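Robotics software firm Skitholm has released a new version of Sodar, its motion planner for two-armed robots. The update replans both arms together up to 40 times a second, the company said in August. 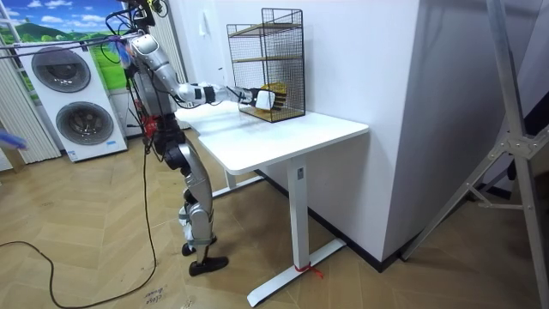
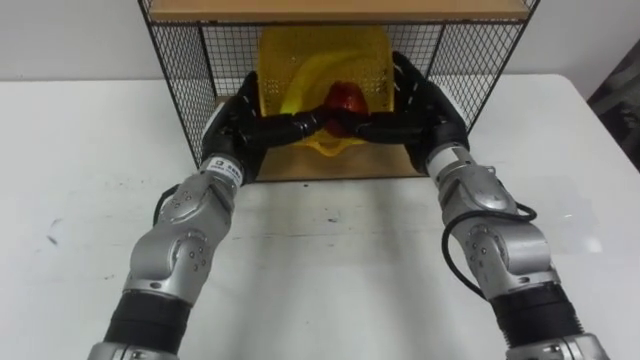 A humanoid robot reaches into a wire-mesh cage shelf on a white tabletop.

Tight spaces with walls on several sides were the main problem in the old version, said lead developer Hanane Tawfik. Her team tested the planner on more than 2000 simulated shelf layouts.

The release also adds a log viewer for failed grasps. Support for single-arm robots is planned.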